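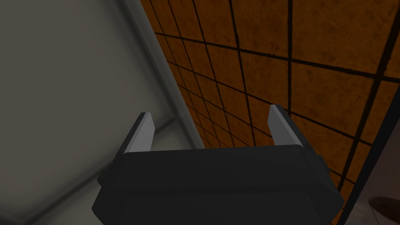
4.2 What listeners noticed when the bulletins left town

I went into this part of the study expecting people to be cross about the news itself. Flemelside had lost its local newsroom in May, when the breakfast bulletins moved to a hub in Istberg, and I had my interview questions all lined up about council coverage and court reporting. What I got, over and over, was the weather. People wanted to tell me about the weather!

The first to bring it up was Carleen Partington, who runs cattle out past Sheehan and has the radio going in the dairy from 5 am. She could put up with a newsreader she didn't know (she quite liked the new one, as it happens), but she couldn't put up with "a chance of showers in the region" when the region takes in a mountain range and two river valleys. After that I started asking everyone, and it came up in well over half of the interviews. Place names were the next sore spot. I've kept a running list of the mispronunciations people reported, and Indow comes out of it very badly.

The logging data back this up, at least in part. We coded 476 bulletins, 300 of them from before the move and the rest from after, and noted every mention of a named locality within the licence area. Before the move a typical bulletin had six. Afterwards there were plenty of mornings with none at all, and the ones that did turn up were mostly attached to crashes. Manaia Goodwin and I coded separately and then argued it out over a very long lunch — the main disagreement was whether a highway counts as a place. We decided it doesn't.

Figure 3. Rendered interior view with an olive-green door and a framed picture.

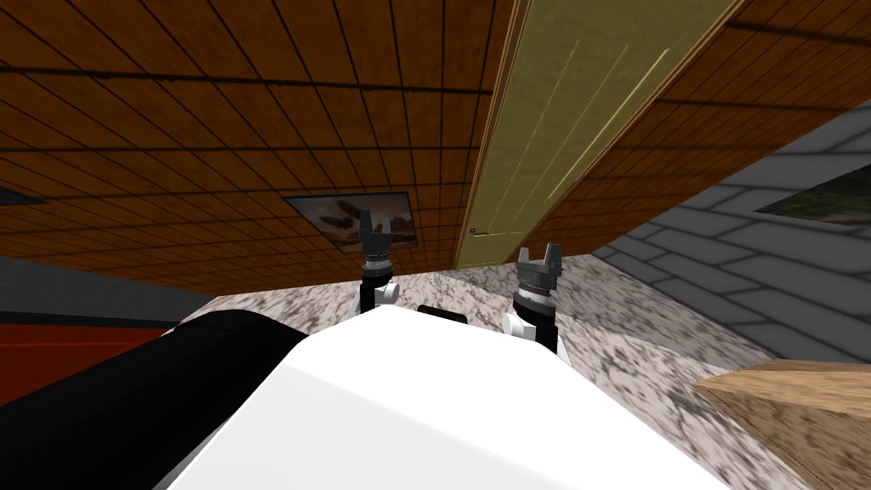
I should say that not everybody minded. Kane Henare and his brother Tane, who I interviewed together, reckoned the hub bulletins were tidier and a good bit shorter, and Tane had stopped switching over to the national broadcaster at the top of the hour. Younger listeners in the survey (145 responses, so go easy on it) were inclined to agree with him. Several of them get their local news from the town's buy-and-sell page anyway, and for them breakfast radio is there for the music and the company. I come back to that group in 4.3, where I look at what they do when the power goes out and the page goes down with it.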